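4.2 What the packing table asked of people

The claim we heard most often at Trillden was that hand-held grippers would take the dull part of the job away. The company packs bath and kitchen goods for small shops, and its plan was simple enough on paper. Workers on the packing line would spend part of each shift doing their usual tasks with a gripper in hand, the recordings would be used to train an arm, and the arm would later be put to the same tasks. Management called this "teaching by doing." The packers at the Ninness site called it the second job.

We are wary of both names. Teaching suggests that the person doing it has some say in what is taught. In the 40 sessions we sat in on, the packers were given a task card, a starting layout and a target number of runs. They could not change the card. When one packer wanted to turn an item before lifting it, as she would with her own hands, the run was marked as a fault and she had to start over. The second job is closer to the truth, but it leaves out that the first job had not become any smaller. The daily packing target at Ninness stayed at 600 boxes through February, with the sessions added on top.

Figure 3 gives three moments from the work at the table.

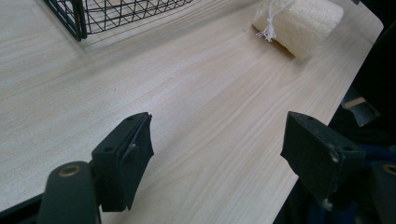
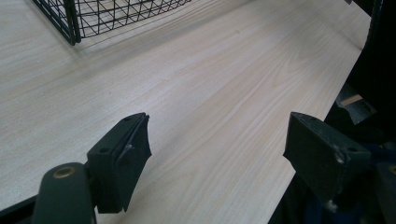
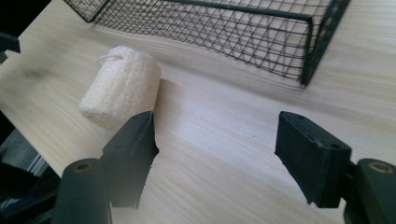
Figure 3. Tabletop work with the hand-held gripper. A wire basket stands on the table in all three views; the loofah can be seen in the first and third.

Task cards at Trillden describe work as a chain of moves, and the time allowed for a run is worked out from the moves alone. Anything that happens before a move, such as judging an angle or deciding where to take hold, has no line on the card. Consider the third view in Figure 3. The left finger is almost touching the sponge while the right one is well away from it over bare wood, and the gap between them holds nothing. A person using bare hands would hardly notice having to sort out such a position. With the gripper it becomes a separate piece of work, done with the wrist and shoulder, and the card treats it as if it took no time at all. The packers raised this in their first week. The reply from the project office was that they would get faster, and some did, but getting faster is also a cost to the body and we found no record of anyone measuring it.

Ainhoa Montoya had packed at Ninness for eight years when the project began. She did not object to automation as such and told us she would be glad never to lift another crate. What bothered her was the way her skill was being described. "They say the arm learns from me," she said. "It learns from me holding that thing. I don't pack like that. I would be sent home if I packed like that." We think her point is a serious one, and the project reports we were shown do not deal with it. They speak of "expert runs" throughout. The expertise being recorded was a few weeks old, and it had been picked up on a tool that no packer had used before.

The pay question was handled in much the same way. At the sister site in Paredes, people who completed 1,000 runs received a small bonus. At Ninness there was no bonus, and the sessions were paid at the normal packing rate. When we asked why, we were told that the two sites had different agreements. This may be so. It remains the case that the runs from both sites went into the same pool, and that the packers at Ninness learned about the Paredes bonus from us.

Supporters of the project will say that these are problems of the early stage. Maiara Paiva, the shift lead at Ninness, was more hopeful than most of the people on her line, and her view deserves space here. She told us that the sessions had given some packers their first chance to sit down during a shift, and that two of them had since asked about training for maintenance work. We do not doubt this. But no maintenance posts had been opened by the end of our visit, and the seats were there only because the table was low.

A similar plan was under way at Julutcombe when we finished, with the same cards and the same office in charge. The cards had been translated. The time allowed for each run had been cut, on the grounds that the Ninness packers had shown it could be done. We return to the Julutcombe timings in Section 5, where we compare them with what the packers there wrote in their own shift notes.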